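Can a robot put the groceries away yet?

I get this question more than any other (my aunt asks it every Thanksgiving, usually while pointing at the dishwasher), so this month I'm going to have a proper go at it. My answer changes depending on which chore you pick, and lately the one I keep coming back to is produce. Fruit, specifically. Cans and cereal boxes are fairly friendly to a machine, but a bunch of grapes has no flat side, no handle and no fixed shape at all – it sags a different way every time you lift it.

Two arms, a few wooden crates and one bunch of red grapes: 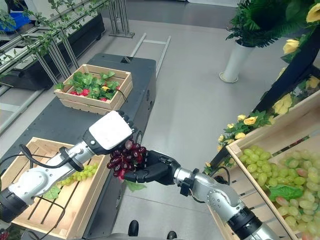
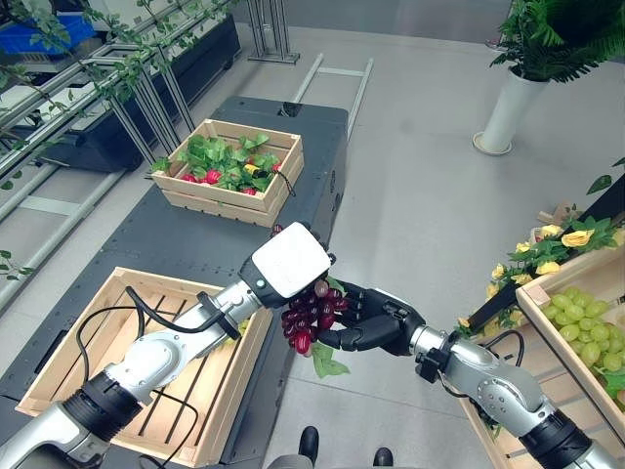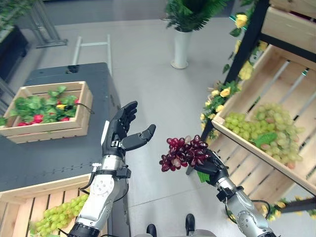 Why grapes are such a pain

Try it next time you're in the kitchen. Pick up a bunch with your eyes closed and pay attention to what your fingers do. You squeeze a tiny bit, feel something give, back off, slide a finger underneath, and then let the weight settle before you move. All of that takes maybe a second and you never think about it. A machine has to get there with whatever it can see and whatever feeling it has in its fingertips, and in a lot of hands that second part is still pretty thin.

I called Ashraf Nasr, who used to set up packing lines and now teaches evening classes in controls, and he put it better than I can. "Picking it up is the part people clap for," he told me. "I want to see it put down." His point is that a bunch held in the air looks finished, but the job is getting it into a crate without dragging it over the side or dropping it the last inch. He also wants to see it done when the crate is already half full, with fruit you'd be sad to lose. Plenty of practice gets done with artificial fruit, and fair enough! I wouldn't want to mop up after the early attempts either. But a fake berry doesn't split, so you don't learn much about how hard is too hard.

Five fingers or a simple gripper?

This one starts arguments. A hand with a full set of fingers can wrap around and under an awkward shape, and that's a lovely thing to have with grapes. It's also a lot of little joints to wear out. A plain two-jaw gripper is cheaper and tougher and great with boxes, and then you hand it a peach and hold your breath. Hubert Zwahlen (longtime reader, runs the back room at the Skolletti farm shop) wrote in to say he'd take the ugly gripper any day if it meant he could fix it himself on a Tuesday morning before opening. I see his side of it. I also think he'd change his mind the first time it met his figs.

Hubert was kind enough to time himself for me, by the way. He restocked his sloped display from the delivery crates and moved 71 bunches in 14 minutes, and that included stopping twice to talk to customers and once to pull out a bunch that had gone soft. That last bit interests me most. He wasn't checking for bad fruit, he just noticed. So when somebody shows me a machine that can restock a shelf, my next question is whether it can notice things too, and I have yet to hear an answer I liked.

So what can you hand over today?

At home, the floor, and that's been true for years. Vacuuming is fine, and mopping is okay if you aren't fussy about corners. Folding laundry is getting close on towels and is still a comedy on fitted sheets. Loading a dishwasher works nicely if somebody has laid the plates out first, and at that point you've done half the job.

In a shop, moving whole crates from one spot to another is the sensible place to start. Loose produce will come later, and I'd guess the tougher things like potatoes and onions will get there well before the grapes do. My own bet with Ashraf is 2 years for onions. He says I'm dreaming. Loser buys lunch, and he has already picked the restaurant.

If you work with produce and want to time yourself the way Hubert did, please send me your numbers and tell me what you were stacking. Next month is bed making, so if you have strong feelings about pillowcases, get them in early.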